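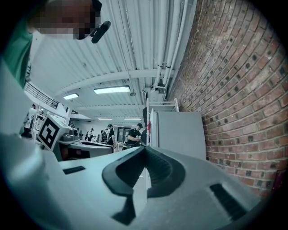

Saturday at Gromonura, with the grey gripper up close.

The Notch

Vicente Salinas had been told, kindly and more than once, that he talked too much while he worked, and so it was a while before anyone at Gromonura noticed that he had gone quiet.

He was leaning over the gripper they called Kerr, in the big room with the brick wall, and he was looking down into the notch where the two black pads came together. It was a thing they all did. You put your finger there to feel whether the pads were meeting properly, and then you took it out again and got on with your morning. Only this time the pads had shut, very gently, the way a cat shuts its mouth on your hand when it hasn't decided about you, and they had stayed shut.

"Eva," he said into his headset, in a voice he hoped was ordinary, "would you mind coming over when you've a moment?"

Eva was across the room and had several moments' worth of other things to do, but she had known Vicente since the Trurmont days and had never once heard him finish a sentence that quickly. She put everything down and came.

"Does it hurt?" she asked.

"No. It's more like being held on to."

"Have you tried the release?"

"I've tried it 11 times," said Vicente, "and I was rather polite about the first six."

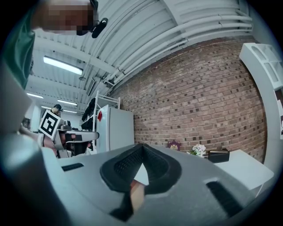 What Eva Did

She did not pull, to begin with, and she did not let him pull either. She had seen a man at Trurmont pull once, and he had gone home in June with his hand in a bandage and had not come back until the leaves were down. What she did was reach round behind and take the power off altogether, and then stand there with her own hand over his wrist, counting under her breath, because Kerr was slow to let go of a charge and always had been.

"Twenty-four seconds," she said. "It's in the manual, if anybody read it."

"I wrote that page," said Vicente.

"Then you'll know you wrote 28."

They waited for 28, to be on the safe side, and it seemed a long while - long enough for him to tell her about his sister's new kitchen and the trouble over the tiles. Then the pads went slack and his finger came out, a bit pink and creased along one side, and he held it up and looked at it as fondly as if it had been away at sea.

Eva was already writing. Release not answering, she put, and under that, in capitals, POWER OFF BEFORE FINGERS, and she tore off the sheet and went to find some tape.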